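Two grippers, one arm and a lot of tins

August 8, 2021

I have now had the second gripper for long enough to say something useful about it, and a couple of people asked in the comments on the last post which of the two I would keep. This is a longer answer than they probably wanted.

The arm is the same one as before, the small Maner with six joints. I have not changed the controller or the mounting plate. The only things that have changed are the gripper and, for part of the time, where the wrist camera sits. The old gripper is the Hunt two-finger one that came with the arm. The new one is from Wesden and also has two fingers, black, with a wider opening and a longer reach past the palm.

Price first. The Hunt was part of the bundle, so I can't put a fair figure on it. The Wesden was £569 with the cable, and the adapter ring was extra. Delivery from the Ullside warehouse took nine days, and the ring came separately, two days after that, so for a weekend I had a gripper I couldn't bolt to anything.

Fitting it was simple enough. Four bolts, one connector, and then an hour with the settings because the arm needs to be told the weight and length of whatever is hanging off the end. If you skip this the arm sags slightly when you let go of it in free-drive mode, and the positions you teach it are all a few millimetres low. I skipped it the first time and spent an evening blaming the camera.

The test I use is a dull one. I put food tins on a wooden table and have the arm pick them up and put them down somewhere else. Tins are awkward in the right way. They are smooth and heavy for their size, and if one is lying on its side it will roll off if you nudge it instead of gripping it. Standing up they are easy, and either gripper will do it all day. Lying down is where the differences show.

With the Hunt the fingers are short, so to get hold of a tin on its side the palm has to come down very close to the table. That leaves hardly any room for the camera, which hangs underneath, and I knocked it twice. The Wesden's longer fingers keep everything higher up. The drawback is that you see more finger in the picture, and at certain angles they hide the edge you most want to see.

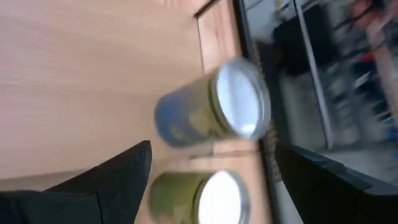

Blur is the other thing I had to deal with. The wrist camera moves whenever the wrist moves, and indoors in the evening the exposure is long enough that a quick turn smears everything. The software I use looks for the outline of the object, and if the outline is smeared it either finds nothing or finds something in the wrong place. I tried three things. Slowing the wrist down worked but made each pick painfully long. Turning up the gain gave me noise instead, which the outline finder liked even less. In the end I had the arm stop for a moment before each look, take a still, and then carry on. It adds less than a second to each pick and I would do it that way again.

I also moved the camera bracket round so that both fingers show in the lower part of the picture. Before that only one did, and I had no quick way of telling from a recording whether the grip was centred. It is a small change but it has made going back through the recordings much less tedious.

Now the numbers. I logged 3329 picks in all, of which 2000 were with the Wesden. These were all tins, some upright and some on their sides, in different positions on the table. Upright, I could not separate the two grippers in any way that mattered. On their sides, the Hunt managed roughly 80 per cent at first try and the Wesden was clearly better, though I changed the camera bracket partway through its run and so I don't want to give a figure that mixes the two set-ups. I will do that part again properly.

Things I don't like about the Wesden. It is noisy when it closes, a sort of short grinding sound that carries through the wall. The force setting goes in steps and the lowest step is still enough to dent a paper cup. The finger pads are held on with very small screws and I have already lost one in the carpet. The manual is a folded sheet, and the section on the status light doesn't match what the light does.

Things I don't like about the Hunt are mostly the ones I have covered. It is also slow to open, and it gets warm if you leave it holding something.

If you only want to move upright things about, stay with the one that comes in the bundle and spend the money on a better camera. If you need to pick things up off a flat surface when they are lying down, the longer fingers are worth having. I am leaving the Wesden on for now.

In September I hope to try softer pads and do the sideways tins again with the bracket fixed in one place. I have also ordered a spare packet of the little screws.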